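**Fleece blankets pilling after a few washes — fabric softener or heat?**

**norel83** — December 22, 2022

I have six fleece throws, all bought last April, and three of them already feel rough. I wash warm and tumble dry on medium. My sister says softener will fix it. Anyone tried that?

**kendero_k**

Skip the softener. It coats the fibers and they mat down faster. Cold wash, inside out if there's a right side, and no towels in the same load. Towels do most of the damage.

**Awuor Shirima**

I don't agree about softener. I've used half a cap for six years and my blankets are fine. What ruined one for me was the dryer. I hang everything now and fold it once it's dry, nothing fancy. 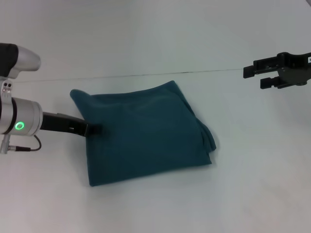

*Dark teal, folded my usual way.*

**kendero_k**

Half a cap is probably too little to matter either way. Most people pour in a full one.

**cui_laundry**

Agree on the dryer, but hanging takes roughly two days in my basement this time of year. Low heat for 20 minutes and then over a chair works for me. Clean the lint screen first.

**norel83**

OK. Cold, no towels, low heat. Does a fabric shaver help with the three that are already rough?

**kamurer**

It takes the pills off but they come back. Go lightly — I put a hole in one.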